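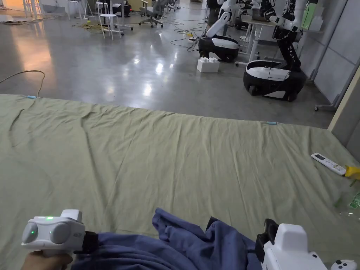 올리브그린색 천 위에 놓인 짙은 남색 직물과 흰색 리모컨

바닥에 천을 깔고 빨래를 개는 방법에 대하여

2019-09-15

본 블로그에서는 그동안 가사 공간의 운용에 관한 기록을 비정기적으로 게재하여 왔습니다. 이번 글에서는 탁자나 침대를 사용하지 않고, 바닥에 넓은 천을 펼친 뒤 그 위에서 의류와 수건을 정리하는 방식에 관하여 기술하고자 합니다. 지난 글에서 수납장 정리를 다룬 뒤 작업면에 관한 문의를 여러 차례 받았으며, 개별 답변을 드리지 못한 점에 대하여 양해를 구합니다.

1. 작업면의 선정

콘크리트 바닥은 관리가 용이하고 물걸레 청소에도 적합합니다. 다만 표면이 매끈하게 연마된 바닥이라 하더라도 미세한 먼지는 남아 있기 마련이며, 세탁을 마친 직물을 그대로 내려놓는 것은 권장하지 않습니다. 필자는 올리브그린색의 큰 천을 바닥에 펼쳐 작업면으로 사용하고 있습니다. 색상의 선정에는 나름의 기준이 있었습니다. 흰색 천은 사용 횟수가 늘어날수록 얼룩이 두드러지고, 검은색 천은 보풀이 지나치게 눈에 띕니다. 녹색 계열은 양쪽의 단점이 비교적 적었으며, 흰 수건과 짙은 색 의류를 모두 구분하기에 무난하였습니다.

천의 크기는 넉넉할수록 좋습니다. 초기에는 작은 깔개를 사용하였으나, 소매가 긴 상의를 펼치면 끝부분이 바닥에 닿는 일이 반복되었습니다. 현재의 천으로 교체한 이후에는 개기 전의 빨래와 갠 빨래를 같은 면 위에 나누어 둘 수 있게 되었습니다. 보관할 때의 부피가 늘어난 점은 감수하여야 합니다.

2. 주름의 처리

천을 바닥에 펼치면 얕은 주름이 생깁니다. 사진에서도 가로 방향으로 이어지는 주름을 확인할 수 있습니다. 이 정도의 주름은 작업에 지장을 주지 않는다고 판단하여 별도로 다림질을 하지 않습니다. 반면 가장자리가 말려 접힌 부분은 발에 걸릴 우려가 있으므로 통행하는 쪽이라면 펴 두는 것이 바람직합니다.

천의 가장자리에는 연한 하늘색의 작은 집게 또는 탭 모양의 부속이 있습니다. 이와 관련하여 집게로 천을 고정하는 방법을 문의하신 분이 계셨습니다. 바닥은 탁자와 달리 집게를 물릴 모서리가 없으므로, 집게만으로 천이 움직이지 않게 하기는 어렵습니다. 미끄러짐이 문제가 되는 경우에는 천 아래에 얇은 미끄럼 방지 매트를 까는 편이 확실합니다. 필자는 Stevum에서 판매하는 매트를 한 차례 시험하였는데, 천의 중앙부에는 효과가 있었으나 모서리까지는 미치지 못하였습니다.

3. 짙은 색 직물의 취급

짙은 남색 직물은 구겨진 상태에서 앞뒤를 구별하기가 쉽지 않습니다. 특히 의류와 수건이 한데 섞여 있을 때에는 손에 잡힌 부분이 소매인지 수건의 모서리인지 알기 어렵습니다. 필자가 정착시킨 순서는 다음과 같습니다.

먼저 뭉쳐 있는 직물을 들어 올리지 않고 천 위에 둔 채로, 가장 가까운 가장자리를 찾습니다. 가장자리를 찾은 다음에는 그 선을 따라 손을 옮겨 모서리에 이릅니다. 한쪽 모서리를 잡은 상태에서 반대쪽 모서리를 찾고, 두 모서리가 확보되면 몸의 반대 방향으로 가볍게 펼칩니다. 이때 높이 들어 털면 보풀이 바닥 전체로 흩어지므로 낮은 위치에서 펼치는 것을 원칙으로 합니다.

수건은 긴 변을 기준으로 반을 접고, 다시 세 겹으로 접습니다. 수납장의 깊이에 따라 접는 횟수는 조정할 수 있습니다. 상의는 등판이 위로 오도록 놓고 양 소매를 안쪽으로 접은 뒤 아랫단을 어깨선 쪽으로 올립니다. 하의는 앞 중심선을 따라 반으로 접고, 허리와 밑단의 위치를 맞춘 다음 마무리합니다.

작업을 시작한 초기에는 한 회분의 빨래 20점을 정리하는 동안 자세를 여러 번 바꾸어야 했습니다. 무릎을 꿇은 자세를 장시간 유지하는 것은 적절하지 않으며, 얇은 방석을 하나 준비하는 것을 권합니다. 허리에 부담을 느끼는 분께는 바닥 작업 자체를 권하지 않습니다.

4. 작업면 위의 소품

직물을 정리하는 자리에는 어느새 다른 물건이 모이게 됩니다. 사진에서도 천의 오른편에 작은 표시창이 달린 흰색 리모컨이 비스듬히 놓여 있고, 그 아래 가장자리 쪽에는 녹색 글씨가 인쇄된 투명 비닐봉지가 있습니다. 필자의 가정에서 리모컨이 분실된 사례를 되짚어 보면 상당수는 갠 수건 사이에서 발견되었습니다. 현재는 작업을 시작하기 전에 리모컨의 위치를 한 번 확인하고, 종료 후 다시 확인하는 것을 규칙으로 정하여 시행하고 있습니다.

비닐봉지에 관하여는 다음과 같은 기준을 두고 있습니다. 재사용할 봉지는 납작하게 접어 한곳에 보관하고, 찢어진 것은 그 자리에서 분리배출 대상으로 분류합니다. 계절이 지난 의류를 비닐봉지에 넣어 장기 보관하는 방법은 습기가 남을 우려가 있어 필자는 채택하지 않았습니다. 대신 Skuveo의 부직포 보관함 4개를 사용하고 있으며, 각 보관함의 앞면에 품목을 적은 종이를 붙여 두었습니다.

바닥을 지나는 전선도 확인이 필요합니다. 천을 펼칠 자리에 전선이 있으면 그 부분이 솟아올라 직물을 평평하게 놓을 수 없으며, 전선이 천 아래로 들어간 사실을 잊고 밟게 될 위험도 있습니다. 가능한 한 전선을 천 바깥쪽으로 우회시키고, 그렇게 할 수 없는 경우에는 천의 위치를 옮기는 편이 안전합니다.

5. 천의 세탁과 보관

깔개로 사용하는 천도 주기적인 세탁 대상에 포함하여야 합니다. 바닥에 닿는 면과 빨래가 닿는 면을 혼동하지 않도록, 필자는 한쪽 모서리의 뒷면에 짧은 실로 표식을 해 두었습니다. 사용 후에는 바닥에 닿았던 면이 바깥으로 향하지 않게 안쪽으로 접어서 보관합니다. 첫 세탁 시에는 물 빠짐을 확인하기 위하여 단독으로 세탁하였고, 이후에도 흰 수건과는 함께 세탁하지 않습니다.

이 표식에 관한 방법은 Junhao Zheng 님께서 지난 글의 댓글로 제안하여 주신 내용을 반영한 것입니다. 제안에는 단추를 다는 방법도 포함되어 있었으나, 단추가 바닥과 맞닿아 소리를 내는 점을 고려하여 실을 선택하였습니다. 귀중한 의견을 보내 주신 데 대하여 이 자리를 빌려 감사의 말씀을 드립니다.

6. 향후 계획

10월에는 두꺼운 이불과 담요의 정리에 관한 글을 게재할 예정입니다. 바닥 작업면에서 이불을 개는 경우에는 천의 크기가 다시 문제가 되므로, 두 장의 천을 이어 사용하는 방안도 함께 검토하고 있습니다. 이음새를 꿰맬 것인지 단순히 겹쳐 놓을 것인지는 아직 결정하지 못하였습니다.

본문의 내용에 관한 의견이나 각 가정에서 사용하고 계신 작업면에 관한 정보는 댓글로 남겨 주시기 바랍니다. 수건을 세 겹으로 접을 때 수납장의 깊이가 맞지 않는다는 문의에 대해서는 이불 정리 편의 말미에서 별도로 답변드리겠습니다.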